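Wadmont Institute of Technology
Department of Applied Automation
Course handout, Unit 11: Rules for Practice in Simulation

Prepared by Larysa Hordiienko. Laboratory rules reviewed by Volodymyr Harasym.

11.1 Purpose of this unit

Students entering the manipulation laboratory are required to complete the simulation stage before any work on the physical arms. This handout sets out the rules that apply during that stage. The rules are binding on all enrolled students and on visiting students from the Tisonero exchange. Questions of interpretation should be brought to the instructor before the session, and not settled at the workstation.

The rules draw on ordinary engineering practice: state what will be done, keep a record of what was done, and do not change two things at once. Students who have worked with industrial equipment will find most of them familiar.

11.2 Terms used

Episode: one attempt at a task, from reset to stop.
Run: a set of episodes carried out with the same settings.
Settings file: the text file that fixes the room, the starting position of the arm, the random seed and the limits on speed and force.
Wrist view: the image rendered from the virtual camera mounted behind the gripper.

11.3 Before a run

(a) Each run must have a settings file, saved under the student's own name in the Symonenko shared folder. Runs started from an unsaved file will not be marked.
(b) Speed and force limits are to be set to the values used on the physical arms. Raising a limit in order to finish a task sooner is a breach of the rules, even though no equipment can be harmed.
(c) The student writes down, in one or two sentences, what would count as success. This statement may not be edited once the run has started.
(d) The seed is recorded. Students who have not been assigned a seed should use 762.

11.4 During a run

A run consists of 300 episodes unless the task sheet states otherwise. The student may stop a run early, but must then report it as stopped and give the reason. Episodes may not be removed from a run for any cause, including software faults. A faulty episode is marked with the letter F and remains in the count.

Contact with walls, windows and fixed furniture is treated as a collision – whether or not the simulator shows any effect. Many simulated surfaces do not break, bend or mark. The physical ones do, and habits formed in the first setting are carried into the second.

11.5 Checking the wrist view

The wrist view is saved at the start of every episode and must be looked at before results are reported. The following points are to be checked in order.

1. Tilt. The virtual camera turns with the wrist, so lines that are level or upright in the room may appear at a steep angle. Students should identify at least one fixed feature, such as a window rail or a line of grout, and use it to judge how the wrist is turned. In the view reproduced under this item, the window, the edge where the grey wall meets the dark tiles, and the grout lines all run at an angle.

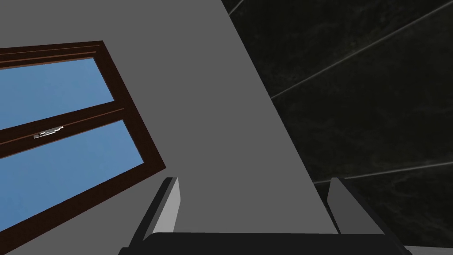

2. Gripper state. The fingers should be compared with the state written in the log. If the log records a closed gripper and the view shows the fingers apart, the log is to be treated as unreliable for the whole run.

3. Task object. If the object named on the task sheet does not appear in the starting view, this is to be noted. It is not a fault in itself, but it affects which methods may fairly be compared.

11.6 Reporting

Reports are limited to 2 pages, with the settings file attached. The success rate must be given together with the number of episodes. Results obtained in simulation are to be labeled as such in every table and in the title of the report. Students using the Illuvus plotting template should confirm that the label has not been dropped on export.

Reports for this unit are due in May, by 4:00 p.m. on the date posted outside the laboratory.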